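Made the lentil soup again. Two onions this time, and I gave them 40 minutes on low heat like a person with nothing else going on in January. They went sweet and brown and then, while I looked for the cumin, slightly browner than that.

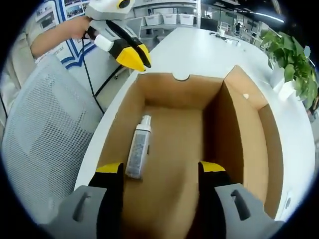

The lemon saved it - or hid it. Had a bowl at the counter, then a second to be sure. Tomorrow it will be thick enough to slice, and I'll call that lunch.

Recent entries
Beans, again
The bakery in Pirkport
A flat loaf and my excuses
Padilla market, mostly squash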